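Taltitis survey launch: pre-departure checklist, echo sounder and positioning gear
Nirnusthorpe harbor approach, job 811
Inspection date: August 9, 2025

Mark each item OK, Fix or N/A. Comments go under the item.

DECK AND SAFETY

1. Life jackets, one per person plus two spare: OK
2. Throw line at stern: OK
Line repacked. Bag drawstring is worn but holds.
3. Fire extinguishers, gauge in green: OK
4. Deck clear around the transducer pole: Fix
Cable run crosses the walkway on the port side. Tape it down or move it behind the locker before leaving the dock.
5. Pole hinge pin and safety lanyard: OK
Spare pin is in the top drawer, labeled.

POWER

6. Battery bank charged, both sides: OK
7. Inverter fan running: OK
8. Breaker labels readable: Fix
Labels 3 and 4 have faded. The echo sounder is on 4. Print new ones.

POSITIONING

9. GNSS antennas tight on mounts: OK
10. Antenna offsets match the vessel file: Fix
The file still has the old height for the aft antenna. The mount was raised 52 mm in the spring. Correct the file and keep the old copy.
11. Correction signal received at the dock: OK
12. Gyro compass settled before use: OK
Took 36 minutes. Do not start the alignment check earlier than that.
13. Check against the harbor control point: OK

SOUNDING

14. Transducer face clean: OK
Light growth wiped off with a soft cloth. No scraper.
15. Bar check: N/A
To be done on site in calm water. Write the depths on the form, including the ones that look wrong.
16. Sound velocity probe, Trumix unit: OK
Calibration runs out in September. Book it now, the last one was slow coming back.
17. Tide gauge clock matches the logging computer: OK

DATA AND PAPERWORK

18. Free space on the logging drive: OK
56 percent free.
19. Line plan loaded: OK
20. Notice to the harbor office sent: OK
21. Dwivedi pier permit on board: Fix
Only the first page was in the folder. The second page has the distance limits.

Items 4, 8, 10 and 21 must be closed before departure. Enter the fix and the time in the launch log.
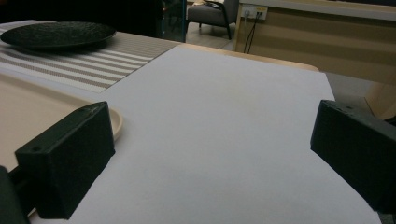 Gripper open over a white sheet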